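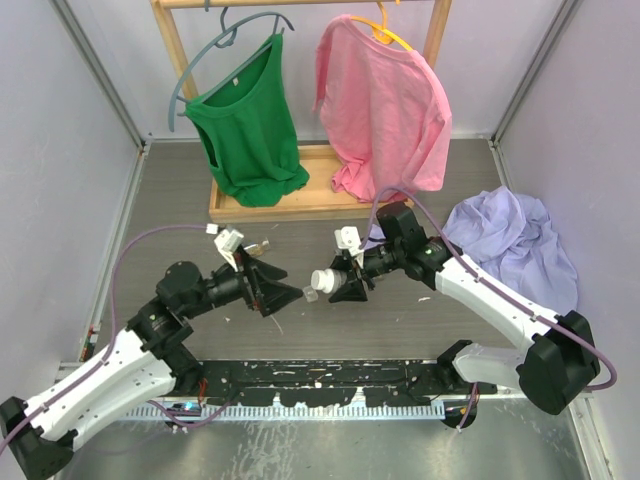
Fortschrittsbericht — Arbeitspaket 4: Demonstrationserfassung, zweiarmig

Projekt: Cuvach
Berichtszeitraum: bis Ende März
Erstellt von: Gyula Fodor, Skovel
Empfänger: Ayanda Baloyi, Programmleitung Sirberg

1. Stand der Arbeiten

Die Erfassung ferngesteuerter Demonstrationen wurde im Berichtszeitraum vom Testbetrieb in den Regelbetrieb überführt. Zum Stichtag liegen 2144 Episoden vor, die beide Prüfstufen (automatische Vollständigkeitsprüfung, manuelle Sichtung) durchlaufen haben. Weitere 88 Episoden wurden bei der Sichtung verworfen, überwiegend wegen vorzeitig beendeter Aufzeichnung. Die verworfenen Daten bleiben archiviert, gehen aber nicht in das Training ein.

Die Bedienung erfolgt über zwei Führungsarme. Die Gelenkstellungen werden auf die ausführenden Arme übertragen und zusammen mit den Bildströmen der Übersichtskamera und der Handgelenkkameras abgelegt. Kraftwerte werden weiterhin nicht erfasst; die Greifkraft wird ersatzweise aus dem Motorstrom geschätzt. Für starre Objekte reicht das aus. Für Kunststoffteile mit geringer Wandstärke ist die Schätzung zu grob.

2. Aufgabengruppe Kleinteile

Schwerpunkt war das Greifen und Ablegen von Fächern einer Tablettenbox. Die Fächer sind für die Handgelenkkameras anspruchsvoll: Sie sind teils durchscheinend, teils dunkel, und die Beschriftung ist je nach Lage verdreht. In der Übersichtsansicht lässt sich die Beschriftung nicht zuverlässig auswerten. Die Zuordnung eines Fachs zum Wochentag stützt sich deshalb allein auf die Nahansicht.
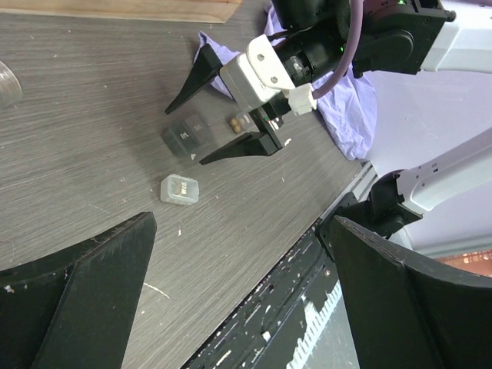
Abb. 2: Sicht einer Handgelenkkamera auf das Fach »Wed« und zwei dunkle Behälter, oben der Greifer des zweiten Arms.

Die Bedienpersonen wurden angewiesen, vor jedem Griff kurz über dem Objekt zu verharren. Die Episoden werden dadurch länger, die Annotation des Greifzeitpunkts ist jedoch deutlich einfacher. Ob die Pausen im trainierten Modell als unerwünschtes Zögern wieder auftreten, wird in der nächsten Auswertung geprüft. Gegebenenfalls werden sie vor dem Training herausgeschnitten.

3. Beidarmige Koordination

Übergaben zwischen den Armen bleiben der langsamste Teil der Erfassung. Der Abstand der Greiferspitzen ist für die Bedienperson schwer einzuschätzen, wenn ein Finger den anderen in der Kameraansicht verdeckt.
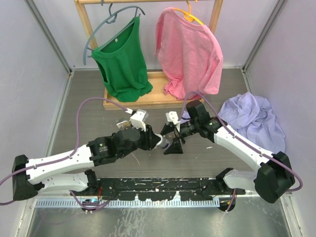 Als Zwischenlösung wurde die Übertragungsgeschwindigkeit im gemeinsamen Arbeitsbereich beider Arme begrenzt. Die Begrenzung greift automatisch und wird im Protokoll der jeweiligen Episode vermerkt. Nach der Umstellung wurden 22 Übergabeepisoden gesondert gesichtet; eine Kollision der Finger war in keiner davon festzustellen. Die von Fekete gelieferte Kalibrierroutine wird seitdem vor jeder Schicht ausgeführt und nicht mehr nur nach einem Umbau.

4. Datenqualität und offene Punkte

Die Zeitstempel von Kamera- und Gelenkdaten wiesen zu Beginn des Zeitraums einen Versatz auf, der mit der Laufzeit anstieg. Ursache war ein Puffer im Aufzeichnungsrechner. Der Fehler ist behoben, betroffene Episoden wurden neu ausgerichtet.

Die Startlagen der Objekte werden inzwischen stärker variiert. Frühere Serien begannen mit nahezu identischer Anordnung, was die Aussagekraft der Auswertung einschränkt.

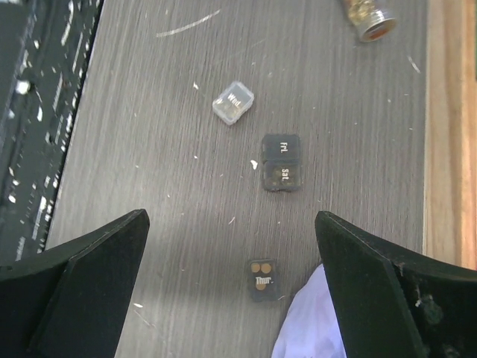 Die Variation erfolgt derzeit nach Ermessen der Bedienperson. Ein Generator für Startlagen ist spezifiziert, aber noch nicht umgesetzt. Offen sind außerdem:

— Beschaffung von Ersatzfingern für beide Greifer
— Festlegung einer Abbruchregel für Episoden mit mehrfachem Fehlgriff
— Freigabe des Datenformats durch Sirberg

5. Mittelabfluss und weiteres Vorgehen

Die Personalmittel wurden planmäßig abgerufen. Bei den Sachmitteln besteht ein Rest aus der zurückgestellten Beschaffung der Kraftsensorik. Wir beantragen die Übertragung in das folgende Arbeitspaket. Das erste Training auf dem Gesamtbestand beginnt nach Freigabe des Datenformats; die Ergebnisse werden mit dem nächsten Bericht vorgelegt.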